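From: Joaquim Falcão
To: kincombe-cc-members
Date: August 8, 2022
Subject: Re: [kincombe-cc] Sunday XI, nets and the Clastier Cup

Typing this on my lunch so excuse the state of it. Replying to the bits of Dev's message that need an answer, the rest I either agree with or haven't read properly yet.

> Before we all start dreaming about the semifinal can somebody
> explain what the plan is with the batting order? We've opened with
> a different pair in every cup game since the start of July and I
> don't think the guys know where they're batting until they're
> padding up.

Fair. Part of it is who turns up. Part of it is me. The Swanson Park game we had two openers stuck behind the wreck on the bridge, so I sent in whoever had pads on. The one after that I should have gone back to the regular pair and didn't, I liked the look of the left-right thing. Didn't work. 14 for 3 or whatever it was, I've tried to forget.

So for Sunday: Marcus and Hari open. Same again in the final if we get there. Rest of the order goes out Thursday night after nets and I won't touch it unless somebody is hurt or a no-show. If you want to argue about where you bat do it before Thursday, please not in the parking lot on Sunday morning.

> Also, are we bowling first if we win the toss? The Cellora guys
> chase everything. They've won their whole group batting second
> and I'd rather not hand them what they want.

Been going back and forth on this all weekend. You're right that they like to chase. But their ground (we're at their place, see below) is slow and low in the morning and gets easier once the dew is off and the roller marks dry out. Everybody I talked to from the Clastier side said the first 10 overs there are misery for batting. Their own captain told me the same thing at the draw, though he would say that wouldn't he.

Leaning toward bowling. Will look at it when we get there. If it's hot and dry by the toss then we bat and put a score on the board, and I don't want to hear about it afterward.

What I do want is both spinners on early. We waited too long last time, the ball was going everywhere and I kept the seamers on because it felt rude to take them off. Anil bowls the fourth over at the latest. He knows.
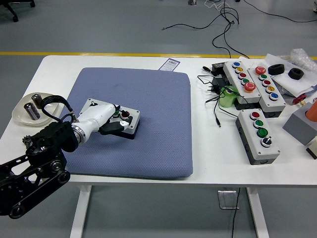
Fielding. We dropped too many, you all know it, no point going through them one by one. Thursday's nets we're doing catching first for half an hour and then batting, not the other way round, since half of you vanish as soon as you've had your hit. High catches, then slip catches off the cradle if I can find somebody with a truck to bring it over. Anyone? It doesn't fit in my car, I've tried, and I have the scratch on the door to prove it.

> Who is keeping? Last I heard Pete's finger is still taped up and
> he told me he could play as a batter only.

Pete bats, does not keep. Sorry Pete. Tyler keeps. He kept in two of the friendlies and was tidy, standing up to the spinners especially. He needs gloves though, the club pair have a hole in the left palm and smell like something passed away in them. If you've got a spare pair in adult size bring them Thursday, I'll make sure you get them back.

> And what about dues? I'm hearing that people who haven't paid
> are getting picked ahead of people who have, which doesn't sit
> right with a few of us.

OK. I went through the list last night. There are 9 people who still owe for the season, and yes, two of them played in the quarter. My fault, I didn't check. From Sunday on, if you haven't paid or haven't talked to me about paying in pieces, you're not in the XI. Talking to me counts. Things are tight for people and I'm not going to be a jerk about it, just tell me. Don't need the whole story.

Where the money goes, because two people asked. The cup entry was 400, paid back in spring. Field rental for the second half of the season is 800, and that's due at the end of this month. Balls are on top of that and they've gone up again. We've got enough for the rental only if most of those 9 come through, so there it is.

Getting there. Their ground is behind the middle school, NOT the one by the water tower where we played them two years ago. At least three cars went to the wrong place that time. Come in off the back road, park on the gravel side. The grass side gets hit by every pull shot and they won't pay for your windshield, they have a sign about it.

Toss is 10:30, first ball 11. I want everybody there by 9:45, warmed up by 10:15. If you're going to be late text me, don't put it on the list, I don't read the list when I'm driving.

Rides so far: Marcus has two seats, Hari has three but one of them is the middle and he's got the kit bag. I can take one from the Kincombe end. Still need rides for Anil, Tyler and the new kid whose surname I keep getting wrong, I'm sorry, I'll ask again Thursday and write it down this time.

Umpires. League is sending one. The batting side stands at square leg as usual, so bring a hat and pay attention please. We had that whole mess over the run out in the group stage because our guy was looking at his phone. You know who you are and you've bought the drinks since so that's finished.

Scoring, Dev are you okay to do the book again? If not I need to know by Wednesday. The app kept dropping balls last time and the two totals didn't match at the end, took us forever to find the missing leg byes. Paper book is the one that counts, app is for the folks following at home.

Tea. They do the food for semis, we bring our own water and lots of it. Forecast is 90 something. Somebody with a big cooler please reply and I'll get the ice on the way.

> Last thing, any chance of whites that actually match?

No. Cream, white, whatever that is that Pete wears, all fine. League only cares that there's no color on the shoulders. New shirts are a next year problem, the quote I got had a minimum order that was way more than we've got players.

I think that's everything. Oh, the second team game that got rained off in July is being replayed but they haven't given me a date, don't book anything on my account. And whoever has the spare set of stumps, the ones with the blue tape on the bails, can they come back to the shed? We had to use the spring ones at nets and they fall over when a truck goes by.

Thursday 6pm. Catching FIRST.

Joaquim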